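Setting the Letter: Vittoria Sanna on Hand Stamping and Engraving for Small Orders

Vittoria Sanna runs the bench at Hestmont, a two-room workshop that makes personalized key tags, cuff links and bookmarks in sterling silver and brass. She trained as an engraver and came to stamping later, when the orders got smaller and more frequent. We spoke to her about what happens between a customer typing a name into an order form and a finished piece going into the mail.

Most of the work, she says, is in the layout. "People think of the hammer. The hammer takes a second. Before that I have to know the width of every letter, and the letters don't have the same width. An I next to a W looks wrong if you give them equal space. You set the gap by the shape of the letters."

She works from the center outward. The middle of the blank is scribed, the middle letter of the word goes down first, and the others are placed alternately left and right. With an even number of letters the center line falls in a gap, and the gap has to be settled before anything is struck. She marks the positions in fine pen on masking tape and stamps through the tape.

"If the name is five letters it's easy. If it's eleven letters and the customer wants it on a cuff link, I write back. I can go down to a 2 mm letter. Below that I don't stamp, I engrave, because a stamp that small closes up. The inside of the A fills and the E turns into a block."

Blanks at Hestmont are cut by hand with a piercing saw, filed, and annealed before stamping. Annealed silver takes a deeper mark with one blow, and one blow is the aim. A second blow with the stamp slightly shifted gives a double edge, known at the bench as a ghost. Ghosts can sometimes be burnished out on brass. On silver she normally starts again and sends the spoiled blank to scrap.

The steel block under the work matters more than the weight of the hammer. Sanna's sits on a section of tree trunk with a leather pad between the two. "A light bench bounces. You hit it and the bench gives some of that back, and you see it in the mark, deeper on one side. I had a bench like that for years and I blamed my wrist."

Stamping also stretches the metal. A row of letters close to an edge pushes the edge outward, and a round tag will come off the block slightly oval. She leaves a margin of 2 mm on every tag and files the outline true afterward. Curling is corrected with a rawhide mallet, face down on a clean surface. After that comes the blackening. Liver of sulfur goes into the letters, the surface is rubbed back with fine abrasive paper, and the recess stays dark. She prefers a brushed finish for anything that will be carried in a pocket with coins. A mirror polish looks good in the box and is gone after a month of use.
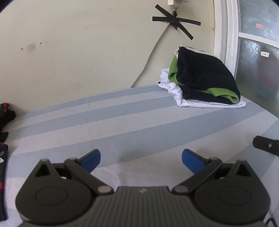

Gaetano Ferraro disagrees on the finish. He would polish everything and let the owner wear it in, and he holds that a brushed surface hides poor filing. Sanna has heard the argument many times. "He's right that it hides filing. So file properly, then brush it. The two things have nothing to do with each other."

They do agree on fonts. Hestmont offers three: a plain capital, a small serif, and a script that is only available engraved. Requests for other typefaces come in regularly, usually with a screenshot attached, and are usually turned down. A stamp set in a new typeface has to be ordered from a toolmaker. Her own serif set was made by Galli and has been in use since the workshop opened in June 2000. Two of its letters have been replaced, the E and the A, these being the ones that wear.

Engraving is slower and priced accordingly. A monogram of three letters in script takes her under an hour once the drawing is approved. The drawing is done at large scale, reduced, and transferred to the metal with a film of white gouache. She cuts with a push graver, square for straight strokes and flat for the wide parts of a curve. "The customer sees the drawing and says yes. Then I don't change anything. If I see an improvement while I'm cutting, I leave it alone. They said yes to the other one."

On the order form, the field for the text accepts 12 characters, including spaces. The limit was set after a run of orders with full sentences on tags the size of a thumbnail. Longer messages go on the bookmarks, which have room for two lines. The form also repeats the text back in capitals before payment, a step added at the suggestion of Leonardo Martinelli, who handles the mail.

Spelling is the customer's responsibility, and the site says so. In practice she queries anything that looks odd. A double letter in an unusual place gets an email. So does a date that doesn't exist. "I had a wedding date for the 31st of a month with thirty days. I could have stamped it and been within my rights. I'd rather send the email."

Returns on personalized goods are not accepted unless the fault is in the work. She counts as faults a ghost, a letter out of line with its neighbors, a scratch inside the blackened area, or a wrong character. Small differences in depth between letters are not a fault. They come with the method, and buyers who want perfect evenness are told to look for laser marking, which she doesn't offer.

The packaging changed this year. The old box had a foam insert, and the foam marked the silver if a piece sat in it long enough. The new one is a plain card box from Kallemham with a cotton pouch and a strip of anti-tarnish paper. It costs more and weighs less, so the price to the customer has stayed where it was.

Asked what she would tell someone buying a personalized gift for the first time, she keeps to the practical. Initials suit round blanks and full names suit long ones. Choose brass for a heavy set of keys and silver for anything worn on a sleeve. Check whether the person uses the name on their birth certificate.

Orders for the fall close on 28th August. Anything received later goes into the next batch. The scrap silver is weighed and sent to the refiner once the tin is full, and the credit goes toward new sheet.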